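3.2 Ride comfort and stability on mixed routes

The test route was 430 km long and joined the town streets of Hostatholm to the trunk road at Mwaipopo. Four saloon cars were driven over it, each with the tyre pressures set to the maker's figures and the same load in the boot. Two had the standard dampers and two had the firmer Tusano set, fitted at 800 km before the first run so that the parts could settle.

Drivers filled in a short form at the end of each stage. They scored the car for harshness over broken surfaces, for body movement after a dip, and for how often the steering had to be corrected at a steady speed. We kept the wording of the form used by Brito and Mahawong in their earlier study, with one change: the question on cabin noise was dropped, as the answers followed the road surface and told us little about the suspension.

In all, 457 forms were complete enough to use. The firmer cars scored worse in town, mostly over drain covers and patched tarmac, and better on the trunk road. The gap on the trunk road was small below the speed limit for lorries and grew above it. Passengers in the rear seats disliked the firm set more than drivers did – a point we return to in section 4.
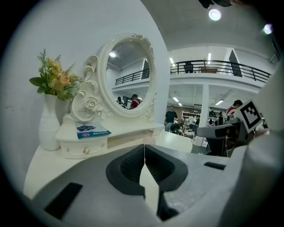
Figure 3. Vanity table with oval mirror and small drawer unit, with gripper.

Tyre choice had more effect than we had planned for. One of the standard cars was on Gastamano tyres with a taller sidewall, and its town scores were the best of the four. On the trunk road the same car needed more steering correction in side winds. We did not swap the tyres between cars, so the effect of the tyre and that of the damper cannot be fully separated in these results. A second round, planned for August, will use one tyre throughout.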